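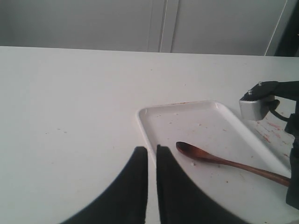
Una bandeja blanca en la mesa blanca.

Visita a la jornada de puertas abiertas del molino Meltora

Hace tiempo que quería conocer un molino de arroz. En mi país el arroz se compra en bolsa y no se piensa mucho en él, pero desde que vivo en España he aprendido que aquí se puede discutir una tarde entera sobre una variedad. Por eso, cuando supe que Meltora abría sus puertas en octubre, me inscribí el mismo día. La entrada era gratuita, pero había que reservar, y el grupo de la mañana ya estaba completo. Fui por la tarde, a las cuatro.

El molino está en Iglesias, un pueblo pequeño con una calle principal y dos bares. El autobús me dejó junto a la cooperativa y desde allí caminé 900 metros por un camino entre campos ya cosechados. Había barro, así que aconsejo llevar zapatos cerrados. Para quien va en coche, el aparcamiento está detrás de los silos y la señal se ve tarde, hay que ir despacio.

La recepción y el secado

La visita empieza por fuera, en la tolva donde descargan los remolques. El guía nos explicó que el arroz recién cosechado se llama arroz cáscara, y que llega con demasiada humedad para guardarlo. Primero se toma una muestra de cada remolque y después el grano pasa a la secadora. Yo pensaba que secar era una cosa simple, pero me equivocaba: si se hace con prisa, el grano se agrieta por dentro y más tarde se rompe en la máquina. Una señora preguntó si antes se secaba al sol, y el guía contestó que sí, en las eras, y que su abuelo pasaba el día dando vueltas al arroz con un rastrillo.

La secadora hace bastante ruido. Nos dieron tapones de espuma, de color naranja, que a mí se me caían todo el tiempo.

Del grano con cáscara al grano blanco

En la nave principal se sigue el recorrido por una pasarela metálica. Las máquinas más nuevas son de la marca Torkport y conviven con una limpiadora antigua de madera que todavía funciona, aunque solo la encienden en estas jornadas. Primero se quita la cáscara y queda el arroz integral, después se pule para quitar el salvado. Al final, unos cilindros con pequeños huecos separan los granos enteros de los partidos. Los partidos no se tiran: van a harina o a pienso.

Pregunté cuánto se pierde en todo el proceso. El guía me dio las cifras de un lote que habían trabajado esa semana: de 1.371 kilos de arroz cáscara salieron 900 kilos de arroz blanco. Lo apunté en mi cuaderno porque me sorprendió, yo esperaba más. La cáscara, por lo menos, se aprovecha como combustible de la propia secadora.

Lo que menos me gustó de esta parte fue el tamaño del grupo. Los que íbamos atrás no oíamos casi nada y había que preguntar al vecino.
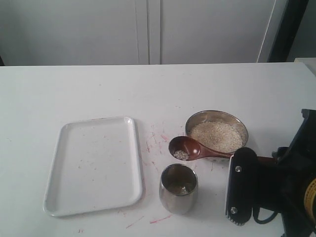
Las variedades y la degustación

Después pasamos a una sala más tranquila, donde se habla de cocina. Aprendí que el arroz bomba aguanta más tiempo sin pasarse, y que otras variedades absorben mejor el sabor del caldo pero piden más atención. El guía no quiso decir cuál prefiere – supongo que en el pueblo es un tema delicado.

Probamos tres arroces cocidos solo con agua y sal. Fue una buena idea, porque así se nota la diferencia. El primero era suelto y un poco seco, el segundo más cremoso. El tercero, integral, me pareció el mejor, con un gusto parecido a la nuez, aunque casi todo el grupo votó por el segundo.

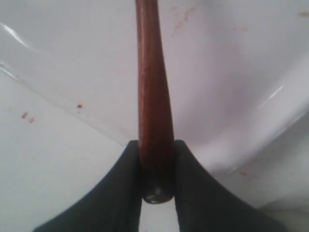 Un mango de madera de color marrón rojizo.

La tienda y algunos consejos

La tienda es pequeña y a última hora se llena. Venden arroz en saquitos de tela y también la revista Podidus, que trata de agricultura de la comarca. Compré un número atrasado de 172 páginas con un artículo muy completo sobre las acequias, que leí en el autobús de vuelta. También compré dos kilos de integral y una bolsa de harina de arroz, con la que todavía no sé qué voy a hacer.

Según la chica de la tienda, ese día pasaron por el molino 190 visitantes entre la mañana y la tarde. La visita dura dos horas, con la degustación incluida. No hay cafetería, pero en el primer bar del pueblo sirven bocadillos hasta las ocho. El último autobús sale a las siete y media de la plaza, no de la cooperativa, y esto no está escrito en ninguna parte.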